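A morning at the Carnex open day

I'd been meaning to get to one of these for ages, and in October I finally did. Carnex have a hall on the edge of Drinulberg where they gather examples for a learning system, and twice a year they let people in to gawp. I took the early train, missed the shuttle, walked the last bit in drizzle and still got there before the coffee did.

Getting in

Sign-in was quick (badge, sticker over your phone lens if you wanted one, off you go). Our group was led by Jadwiga Pawłowska, who runs the recording side and talks at a tremendous speed — I filled six pages of my notebook before we'd left the corridor. Her main point was that the learning system only gets as good as what it's shown, so most of her week goes on deciding what to show it. They had 787 good runs of the current job when we visited, and they want a lot more before anyone starts training on them.

What surprised me was how much gets thrown away. If the operator dithers, or nudges a neighbouring item, the run is marked and somebody has to decide whether it's a useful mistake or just a mess. I asked who decides. "Me, usually, at teatime," she said.

The slot tray

My favourite stop by miles! The job is filing and fetching small flat things in a wooden tray with narrow slots, packets and cards and so on, and it sounds like nothing until you watch an arm try it. The slots are thin, the dividers are thin, and the fingers have to come down over the lot without catching what's next door. I stood at the red belt far longer than I should have, and Itzel Cuevas, who was driving the arm that morning, let me ask all my daft questions between runs. She changes which slot she goes for each time, and swaps the packets about too, so the system can't simply learn one spot by heart. I'd never have thought of that.
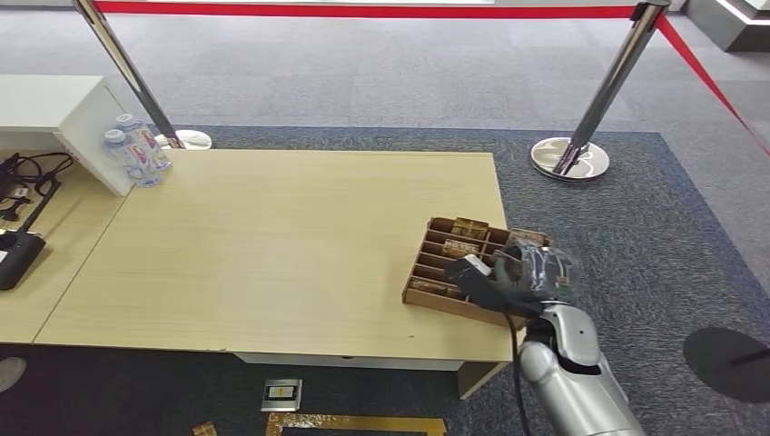

Lunch, and the Quezada stand

Soup, very good bread, not enough chairs. Quezada had a table by the canteen showing their labelling software, called Ruleck, where you scrub through a recording and mark the moment of each grasp. I had a go and was hopeless at it. The chap next to me did 3 clips while I was still hunting for the pause button.

I caught the 480 bus back to the station and read my notes on the way. Half of them are illegible, but I've already put my name down for the spring one.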